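Utilizamos cookies propias y de terceros para mejorar su experiencia de lectura. Aceptar — Rechazar — Configurar

La memoria de Orakzai

Gisela Hollmann había heredado de su cuñado un taller, una deuda con la ferretería y la costumbre de hablarles a las máquinas de usted. Al brazo lo llamó Orakzai, como el protagonista de una novela que abandonó en la página 231, y desde septiembre intentaba enseñarle a montar un ordenador.

—Podrías montarlo tú —le dijo Waltraud Oltmanns la primera tarde, sin quitarse el abrigo—. Se tarda dos minutos.

—También podría ir andando a Comadham.

Waltraud, que iba andando a Comadham todas las semanas, no contestó. Compartían el alquiler del taller desde que Waltraud dejó la encuadernación, o la encuadernación la dejó a ella, según quién lo contara. En su mitad había prensas, colas y un orden insultante. En la de Gisela había tornillos.
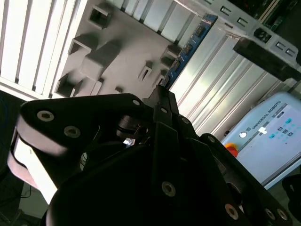

La convivencia se regía por un documento de 18 puntos pegado en la puerta del baño. El octavo prohibía mover el robot mientras alguien doraba cantos. El noveno, añadido a lápiz, prohibía dorar cantos mientras alguien movía el robot. Las dos lo respetaban con escrúpulo, lo que significaba que entre las cuatro y las seis no trabajaba ninguna.

Gisela aprovechaba esas horas para escribir a Vullska, la empresa que le había vendido de segunda mano la mitad de las piezas y cuyo servicio técnico consistía en un tal departamento de Continuidad. Continuidad respondía siempre con enorme cortesía a la pregunta anterior. Si Gisela preguntaba por la fuerza de cierre, le explicaban cómo limpiar el polvo. Si preguntaba por el polvo, llegaba por fin lo de la fuerza de cierre, con un gráfico. Al cabo de unas semanas aprendió a preguntar con un turno de adelanto.

—Es como escribirse con un muerto —dijo Waltraud.

—Los muertos no adjuntan gráficos.

El plan era sencillo y por eso estaba escrito en una servilleta: bajar, coger, colocar, apretar, subir. Cinco verbos. Un niño los sabía todos. Orakzai dominaba bajar y subir, y a veces, cuando se le pedía coger, subía con una dignidad que parecía una opinión.

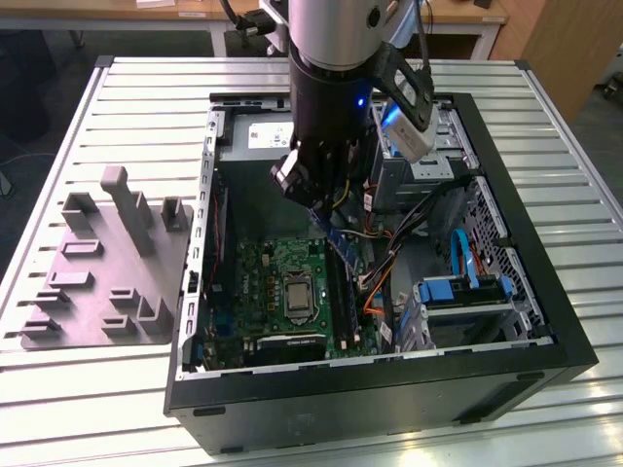
—Le falta confianza —dijo Waltraud, que llevaba una hora fingiendo que cosía un cuadernillo.

—Le faltan dos milímetros.

—Eso mismo decía mi marido del garaje.

Gisela corrigió los dos milímetros. Luego corrigió la corrección. Hacia la noche llamaron de Pornwood, el bar de enfrente, para preguntar si iban a cenar o si guardaban la tortilla, y Waltraud contestó que la guardaran, con la voz de quien informa de un parto.

Había algo que Gisela no le había contado. El ordenador era el de su cuñado, y ella no tenía ningún interés en que funcionara. Dentro estarían las facturas, las cartas a medio escribir, quizá la explicación de la deuda con la ferretería. Mientras el brazo siguiera aprendiendo, no hacía falta encenderlo. Podía llevar así años. Continuidad, desde luego, la apoyaba.

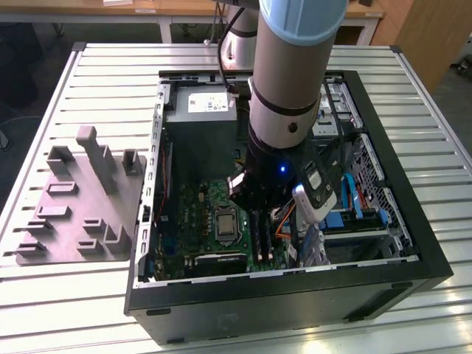 Waltraud encontró la servilleta debajo de la tortilla, que al final habían traído ellas mismas en un plato prestado. La leyó, buscó el lápiz del noveno punto y escribió debajo de los cinco verbos un sexto: encender. Después se acercó a la mesa y se asomó a la caja abierta, con los dos módulos negros en sus ranuras, junto al procesador, y la lucecita azul de la pinza encima como la de una mesilla de noche.

—Tiene memoria —dijo.

—Eso parece.

—¿Y entonces?

Gisela miró el brazo. El brazo, a falta de instrucciones, no miró a nadie.

—Entonces habría que repetirlo —dijo—. Una vez no demuestra nada.

Waltraud partió la tortilla con una plegadera de hueso, limpia según ella, y le pasó el trozo grande.

—Repítelo ocho veces —dijo—. A la novena busco yo el enchufe.

Gisela se sentó a cenar y, con la mano libre, empezó a escribir a Continuidad para preguntar por las cartas.

Última actualización: 28/11/2024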